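Does a metal toy bin make any sense? A gallery from the Drellbridge playroom

We were told that plastic tubs had had their day and that metal was the thing: tougher, easier to wipe, good for ever. I have heard that sort of promise before, mostly about saucepans. The playroom at Drellbridge has 106 small toys on its list and a cupboard that smells of crayons, so we gave metal a go anyway. My notes are below, grumbles included.
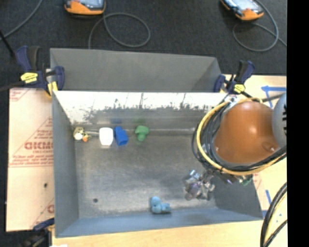

The grey bin

Five toys in, and most of them up against the far wall: a little yellowish figure in the corner, a smooth white piece, the blue block, and the green one that is either a mushroom or a tree depending on which child you ask. The light blue knobbly thing is off by itself at the front.

Look at the floor of it. Scuffed, and the far wall is speckled under the shine. I don't mind marks on a toy bin, but "stays like new" was on the leaflet and I would like a word with whoever wrote it.

What I will give it

Colours show up well against the grey. You can see the blue and the green faintly repeated in the metal behind them, and small children like that sort of thing more than they like the toys. A green toy at the bottom of our old green tub was as good as lost until spring.

The open top is fine too. Lids get sat on.

What I won't

The noise. Drop a wooden brick into a metal bin from waist height and you'll hear it in the car park. The Cultavard catalogue suggests a felt liner, sold separately, item 817, and I notice it is always the quiet part that costs extra. We cut up an old blanket. It slid about and collected biscuit.

Then there's the matter of sorting. The Moya system wants one bin for figures, one for blocks and one for "soft shapes", with a coloured card for each. I am doubtful. Our lot put the cards in the bins and the toys on the windowsill. Mixed bins get used – sorted bins get admired by adults.

Where it stands for now

We are keeping 3 bins until January, on the low shelf, and the plastic tubs are in the store in case I turn out to be right. Drovberg, up the road, have gone over to metal completely and say they're delighted. They have carpet.

Bin size is on the shelf plan, page 176 of the playroom folder, if the folder is where it should be.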